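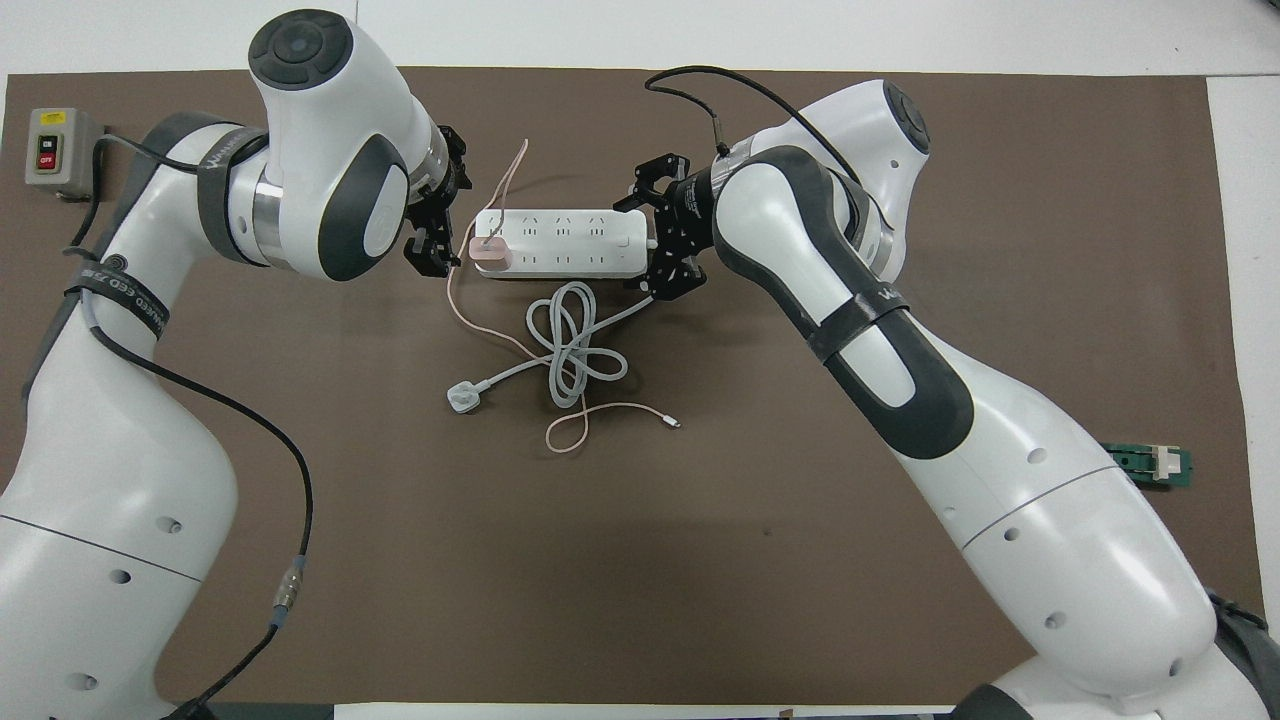 Desk power: one long strip or two short ones?

Started by kettlelead, October 2025

kettlelead wrote:
I am redoing the electrics on a workbench with a white top and a large brown mat. At present there is a single white power strip lying flat on the mat, two rows of outlets, small switch near one end. It works but takes up the part of the bench I most want to use.

Options as I see them:
1. Leave it where it is and live with it.
2. Fix it to the underside of the top at the back.
3. Replace it with two shorter strips, one each side.

The bench is 268 cm long and the mat does not quite reach the edges. Loads are a lamp, a soldering station, a laptop supply and assorted chargers. No heaters. Opinions welcome, particularly from anyone who has tried option 2 and regretted it.

Orrin_B wrote:
Option 2. Keyhole slots if the strip has them, otherwise a pair of screw-down brackets. Mine has been under the back rail for years. Keep the switch end towards your usual hand or you will be groping for it.

mondal62 wrote:
Disagree with the above. A strip under the top is fine for things that stay plugged in. For anything you swap during the day it is a nuisance, and the bigger plug-in adaptors work loose under their own weight when they hang upside down. I had a Benby strip mounted that way and spent more time on the floor than at the bench.

If you do it anyway, mount it on the vertical face of the rear rail with the outlets facing you.

Orrin_B wrote:
Adaptors only work loose if the outlets are worn. Replace the strip.

mondal62 wrote:
It was new.

ShahnazS wrote:
Two questions before anyone recommends anything. Is the strip fed directly from a wall socket or from another extension? And what does the rating plate say?

Two short strips are acceptable if each has its own wall socket. Plugging one into the other is not a layout, it is a fault waiting for a warm day. We removed 62 chained leads from the workshops at Jesteven in September and several had browned pins.

– Shahnaz Saha

kettlelead wrote:
Fed directly from the wall, double socket behind the bench, so two strips could have one each. Rating plate is on the underside and I will read it when I next have everything unplugged.

tallow wrote:
If the sockets are a double then option 3 costs you very little. Put the lamp, laptop and other permanent items on one strip and the swapped items on the other. Label both plugs at the wall. I use a paint pen.

One point on the mat. Check what it is made of before you leave a loaded strip or a warm charger on it all day. Some of the cheaper ones mark. I had a Hornier mat that took the outline of a charger permanently.

Orrin_B wrote:
Which is an argument for getting the strip off the mat, i.e. option 2.

tallow wrote:
Or option 3 with both strips on the bare top at the sides. He says the mat stops short of the edges.

mondal62 wrote:
Agree with tallow. Also leave slack in the leads. Mine have 40 cm spare at the bench end, held in a loose loop with hook-and-loop tape. Do not wind them tightly and do not staple them. A cable clip every so often along the rail is enough.

ShahnazS wrote:
Correct about coiling. I would add that the switch on the strip should stay reachable whichever option is chosen. If something on the bench starts to smell, you want it off without crawling. On the back rail behind a shelf of boxes, as in Orrin's photos from last year, it is not reachable.

Orrin_B wrote:
The boxes have moved.

kettlelead wrote:
Thanks all. Going with option 3, one strip each side, each on its own wall socket, switches towards the front. The old strip will go in the drawer as a spare once I have read the plate.

Remaining question is whether to screw them down or use adhesive pads. The top is white and I would prefer not to drill it.

tallow wrote:
Pads will hold until you pull a stiff plug. Clamp-on brackets, no drilling. Measure the thickness of the top first.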